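Review: The Girum table-setting kit, as shown at the Olivares open day

I should say up front that I went to this one expecting to be annoyed. I've been to enough automation open days to know the shape of them. There is a room with good coffee, a person with a headset microphone, and a machine that does one thing very well as long as the lights stay where they are. The Olivares workshop had the coffee and skipped the headset, so it was already ahead.

What they wanted us to look at was the Girum, a pair of hand-held grippers sold with recording software and a training package. You hold the grippers, you do the chore yourself, and the recordings are used to teach a robot arm to do the same chore later. The price on the sheet by the door was $1500 for the pair, with the software license billed separately and, as far as I could tell from the sheet, forever.

The chore they had picked was handling dishes on a tray. Telma Echeverría ran the morning session and she was good at it, mostly because she didn't oversell. She told us plates are a pain: they're slick, they're wide, and the useful place to hold one is a rim that slopes away from you. She also told us shiny glaze is hard on cameras, and you only had to stand near the table to believe her. The lights were bouncing all over that plate.

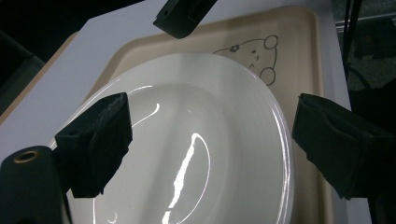 Girum fingers at the rim of a glazed plate, with a bear printed on the tray underneath.

The fingers are chunky black blocks with a padded inner face. I squeezed one and the padding gave a little, about like a mouse pad. Against the rim it felt secure enough once I had both sides lined up, but lining up took me longer than it should have. A plate wants to be picked up with a thumb on top and fingers below, and the Girum closes from the sides. You can get there by tilting your wrist. After a few minutes of that my wrist had opinions.

I asked whether the pads wear out. Joaquín Zúñiga, who handles support, said yes, and that replacements come in a bag of 17. I asked why 17 and he said that was how many fit on the cutting sheet. I liked that answer better than anything in the brochure. He couldn't tell me how long a set lasts in a working kitchen, and I'd want that number before I bought anything.

Now the part I have trouble with. The brochure says the dish package was trained on 607 recordings, and it says so in very large type. I asked how many of those were made on different tables, with different plates. Telma said "a range." I asked again in slightly different words and got "a good range." I'm not accusing anyone of anything. But if you run a cafeteria with scuffed melamine and bad overhead lighting, a number like that tells you nothing until you know what was on the table.

Miłosz Grabowska was standing next to me through most of this. He runs the tray line at a hospital and had driven up to see whether any of it could help him. His question was simpler than mine: what happens when the plate has gravy on it? The reply was that wet and greasy dishes are "on the roadmap." He wrote that down and underlined it. For his purposes I think the visit was over right then, although he stayed for lunch.

In fairness, the two-handed work is where the kit started to win me over a bit. I had assumed the second gripper was there to double the sale.

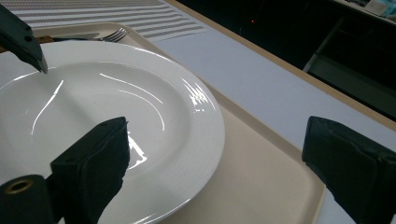 Once there's flatware in play, though, one hand really isn't enough, and you find yourself steadying things with one gripper and reaching with the other without thinking much about it. A fork handle is a lot less trouble than a plate rim. I got the hang of forks quickly. Knives took me a couple more tries, mainly on account of my being cautious around them.

The grippers themselves seem sturdy. There are brass rings set into the black body, which I took as a sign that somebody planned on these being taken apart and put back together. The older Sterano set I reviewed in September was clearly glued, and I found that out the hard way. Joaquín says the Girum can be serviced with two ordinary hex keys. I didn't get to try it, so take that as his word.

They are heavier than they look. Battery life is listed as up to 2 hours, and I doubt most people's forearms would make it that far. Florencia Escobar, who does recording sessions for Olivares, told me she takes a break long before the battery needs one.

The afternoon was supposed to be the robot arm running the finished dish package. It was moved back once, then again, and I had to leave at four to catch my ride. So I can't tell you if the recordings turn into an arm that can handle a plate, and that's the thing you'd be paying for. I've asked for another date and will add to this review if I get one.

As a tool to hold, it's decent. Solid build, sensible pads, awkward on anything wide and flat. As a package at that price plus a license, I wouldn't order it off the brochure. If you can get to an open day, bring your own dishes, the ugly ones, and ask to see the arm first.

Rating: 3 out of 5 for the grippers. No rating for the dish package until I've seen it run.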